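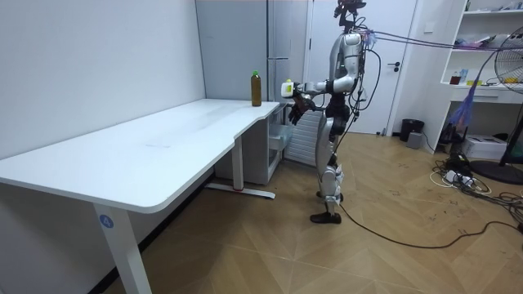 **Packing & sorting helpers wanted, Bindent, Dinham**

Short job, start asap. Putting bottles and small containers in order on long white tables, checking caps and labels, then boxing up. 1,562 items to get thru before the stock goes to Bickerstaff.

- 9 till 2, no evenings
- standing most of the day, wood floor so soft soles pls
- wipe table down at end of shift
- no experience needed, must be able to read small lables

Runs to end of month. Travel paid within 31 miles. Tea provided, lunch not.

Applied in January? No need to send form again, just say your still free.

Reply to the Dinham office. Posted 08/02/2023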